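About Kudwood

Kudwood is a contract testing laboratory for knitted goods. We measure how socks, underwear, base layers and children's knitwear change in size, color and strength under use and laundering, and we report the results to the mills and brands that send us the work.

The company was set up by Sayaka Higuchi, who had spent the first part of her career on the production floor of a hosiery mill. The mill sent samples out for testing and usually had the results back after the lot had already shipped. Kudwood began with one conditioning room, two washers and a tensile tester bought secondhand. Sayaka is still the technical director and signs every report that contains a failure.

What we test

Dimensional change after washing and drying is the largest part of our work. Samples are conditioned before the first measurement and again before each later one. We report length and width separately, and for socks we also report foot length, leg length and cuff extension.

Colorfastness is tested against washing, rubbing, perspiration and water. Pale shades are assessed for staining from adjacent fabrics as well as for their own change, as most complaints about light-colored knits concern dye picked up in a mixed load.
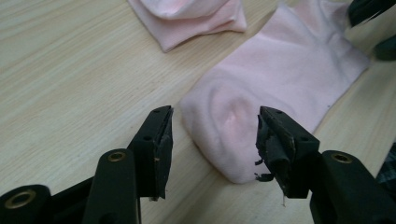 Pale pink sock in a soft, matte knit.

Abrasion and pilling are run on flat specimens cut from the sole, heel and toe. Fabric taken from the leg will be tested on request, but it is a poor guide to how the foot will wear and we mark it as such in the report.

Seam and elastic performance covers toe closure strength, cuff recovery after repeated extension, and elastane damage after heat exposure.

How the lab is organized

Samples are logged on arrival and given a number that stays with them through disposal. Client names do not appear on bench sheets. Results are entered into Anik, our sample tracking system, and checked by a second technician before release. Retained material is kept for 30 months unless the client asks for its return.

The standard turnaround for a wash series is 3 weeks. Series above 70 specimens are scheduled separately, and the quotation gives the expected finish date. We do not offer a rush service on pilling, where the running time is fixed by the method.

Locations

Reception, conditioning and all physical testing are at the Fodor building. Wet work moved to the Sterneo annex in March, which doubled our washing capacity and took the humidity load off the conditioning room. Deliveries for both go to Fodor.

Working with us

There is no minimum order. Mills running regular production checks can open a yearly account, which covers up to 1,000 specimens at a fixed rate. Please send unwashed samples, three pairs per color, with the fiber content and the care label you intend to use.

Page last revised Oct 9, 2024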